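From: Aurel Dinu
To: Brimcombe Building List
Date: April 23, 2025
Subject: Re: Re: water for the June open day

Latrice Thibodeaux wrote:
> Can we please settle the water before Friday. Last year we
> ordered the half-liter bottles and I spent the evening pouring
> out the ones with two sips gone. Chaltu says get the big
> dispenser again. I say the dispenser leaks and Chaltu knows it.
> How many people are we planning for? And who is carrying?

Latrice, we're planning for 400, which is what Ho-yin put on the form and therefore what we have to live with.

I'm with you on the dispenser. I mopped up after it two years running and feel our relationship has run its course. My vote is for the short little bottles. People finish them, or at least get close enough that you won't be up to your elbows in the sink all evening. They also stand up on a table without rolling into the cake, a talent the tall ones never had.

Macarena asked about labels, so she can write names on them. Marker on a printed label is hopeless, I've tried. Write on the cap if the cap is a light color and flat on top. If there's a logo in the way, short names only. Sorry, Thibodeaux.

As for carrying, Clavley will deliver to the front door and not one step past it. I can do 14 cases before lunch if I have the cart with the good wheels - Chaltu, I believe it lives in your office now.

Size I have in mind is attached. Objections by Friday, please, and to the list, not to me in the elevator.

Aurel

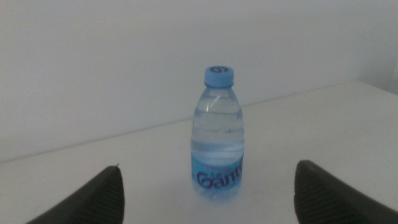
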